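**山谷来信 · 26/10/2019**

## 毯子已经到了，只是还没有获准保暖

上一期的读者来信里，问得最多的是 Lirnis 安置点的毯子到底发了没有。简短的回答是没有。长一点的回答如下，请先倒杯热的。

毯子在 Vindasov 的海关仓库里，从九月初就在。它们品质良好，包装完整，单据齐全，除了一张。缺的那张叫“人道物资免税确认函”，由内务部门签发，签发的前提是卫生部门先出一份“非医疗用品说明”。卫生部门的答复很客气，说毯子显然不属于医疗用品，所以他们无权就毯子发表意见。内务部门认为这个答复有道理，但它不是一份说明。

十月初，我们把卫生部门的来信打印出来，在抬头处用铅笔写上“说明”二字，又递了一次。对方退回来的理由是不能用铅笔。

眼下住在 Lirnis 的有 1015 户人家，大多是八月山洪以后从上游几个村子搬下来的，也有一部分是更早的时候翻山过来的。两拨人领的登记卡颜色不同，排的队也不同，冷起来倒是一样的冷。山口已经下过头一场雪，夜里帐篷布冻得发硬，早上要拍几下才掀得开。学校那排平房分给了有婴儿的家庭，老人住在粮库，其余的都在坡上。坡上风大，这一点在选址报告里写作“通风良好”。

### 关于现金，以及关于不给现金

既然毯子出不来，有人提出干脆发钱。镇上的集市照常开，毛毯、炉子、厚袜子都买得到，价钱比夏天贵，还没有贵到离谱。隔壁山谷去年就是这么做的，一家一笔，爱买什么买什么，结果大部分人买了燃料和鞋，少数人还了债。评估报告对还债那部分颇为忧虑，仿佛欠着钱过冬会更健康。

这个提议在协调会上谈了 11 次。我参加了其中大半，可以负责任地说，每一次都有进展。头几次的进展是同意再谈，后来的进展是成立了一个工作组，再后来工作组起草了自己的工作范围，并就“现金”和“现金类援助”的区别征求了意见。意见很多。翻译把两个词译成了同一个词，这让本地的与会者很轻松，他们觉得大家早就达成一致了。

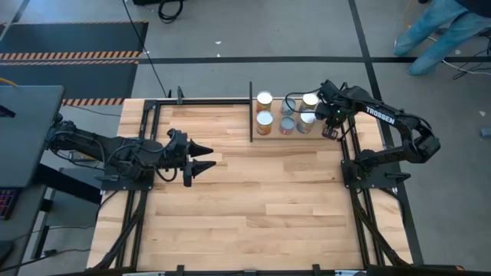
真正的障碍在登记上。要发钱就得有一份干净的名单，而手头的名单有三个版本，分别归镇政府、食品发放方和诊所所有，谁也不愿意先把自己的交出来。镇政府的那份按户主姓氏排列，偏偏山上几个村的人多数同姓；食品发放方的按帐篷号排，可九月大风以后帐篷挪过位置；诊所的名单最新，不过只收录生过病的人，一家人如果身体都好，在那份名单里就不存在。

于是总部推荐了 Hiko。Hiko 是一套登记系统，装在平板电脑里，能离线使用，据培训材料说“界面直观”。我不想说它的坏话，它在有电的地方运转得很好。Lirnis 每天傍晚供电，时间长短看水库的心情，平板充满之前通常就停了。登记员后来想出一个办法，先用圆珠笔记在练习本上，晚上趁着来电再录进去。如此一来，我们拥有了一套完全数字化的练习本。

还有一个小麻烦：系统要求每位受助者填写“常住地址”。上游的村子已经不在了，填原址，系统判为无效；填帐篷号，系统提示“该地址不符合常住条件”。对于后面这句，坡上的居民应该会深表赞同。总部的技术支持回信说，这个字段在下一版会改成选填，下一版定在二月发布。

### 路况

从 Vindasov 到 Lirnis 的公路在第二座桥那里仍是单向放行，上午进，下午出，中午留给桥本身休息。重车要等工程队签字。雨天不签，雾天不签，签字的人去县里开会的日子也不签。上周有一支车队在桥头等了整整两天，司机们煮了一大锅羊肉，据说是今年秋天全山谷协调得最好的一次活动。

我们自己的交通工具还是那辆老 Saab，前任留下来的，后座放不平，暖风只往左边吹。它不在批准车辆的名录里，因此也从来不需要等谁签字，这是它唯一的也是决定性的优点。可惜它装不下多少东西。上个月我们把诊所要的净水药片和几箱奶粉塞了进去，副驾驶抱着一袋输液管，一路开到坡底，剩下的路靠驴。驴的运费按趟结算，没有收据，财务那边至今还在问能不能请驴主人补一张。

路上若遇检查，现在需要出示通行证。通行证有效期最长 14 天，办理所需时间也差不多是这么久，所以建议拿到新证的当天就去递交下一张的申请。窗口在县府大楼后门，前门是封着的，门上的指示牌请您走前门。

### 水和厕所

好消息也有。东坡的蓄水池修好了，新装的水龙头有五个，其中一个在孩子们够得着的高度。装得低本来是施工失误，验收时差点被要求返工，幸好负责返工的那家也被堵在桥头。现在孩子们自己排队洗手，玩水的时间远多于洗手，但肥皂的消耗量确实上去了，卫生宣传小组把它写进了成果。

储水桶每户一只，带盖。请各位在家访时提醒一句，盖子要盖上。夏末那阵腹泻多半与敞口的桶有关，诊所的记录写得很清楚。居民反映盖子常常被挪作他用，切菜、喂鸡、给小孩当滑雪板的都见过，小组正在商量要不要另发一批备用的。我个人支持备用盖，也支持滑雪板，坡上实在没有别的娱乐。
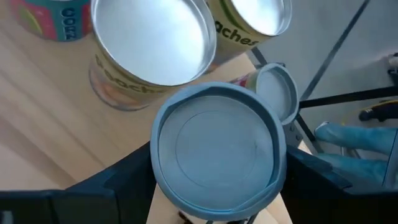
*夹爪夹着一只浅蓝灰色的圆塑料盖。*

厕所方面，女厕的门闩终于装在了里面。先前那批是装在外面的，承包商解释说图纸上只画了“门闩”，没有画人。夜间照明仍旧缺着，太阳能灯在同一间海关仓库，和毯子做伴。我们问过能不能先把灯放出来，得到的答复是同一批货不可拆分，一盏灯要走，毯子就得跟着走。我们表示可以接受，对方没有笑。

### 善意

入秋以后，首都和外国的好心人又开始寄包裹。我们感激每一份心意，同时恳请诸位在打包之前看一眼地图。泳衣收到过了，礼服衬衫收到过了，一整箱单只的滑雪手套也收到过了，全是左手。罐头请看保质期。药品请一律不要寄，诊所没有人手去辨认各国文字的说明书，过期药销毁起来比买新药还贵，而且也需要一份说明，由卫生部门出具，这次他们认为自己有权发表意见。

如果一定要寄东西，请寄儿童冬靴，尺码不限，成双。更省事的是汇款给镇上的互助基金，他们不开会，上个月直接从集市拉来一车柴火，卸在粮库门口，天黑前就分完了。分柴的那份名单用的是练习本。

### 近期安排

- 下一次协调会照旧在学校旁边的大帐篷里开，议题是现金工作组的工作范围（修订稿）。请自带椅子，上次借的还没有还。
- 诊所的流感疫苗等冷藏箱到了就打，冷藏箱不在海关，在桥头。
- 需要搭车去 Vindasov 的请提前留言，Saab 还能坐两个人，怕冷的请坐左边。
- 登记组长期收旧练习本，横格方格都行，写过一面的也要。
- 海关仓库通知，超期存放自下月起计收保管费，按件计算，毯子每条算一件。申请减免需附上免税确认函。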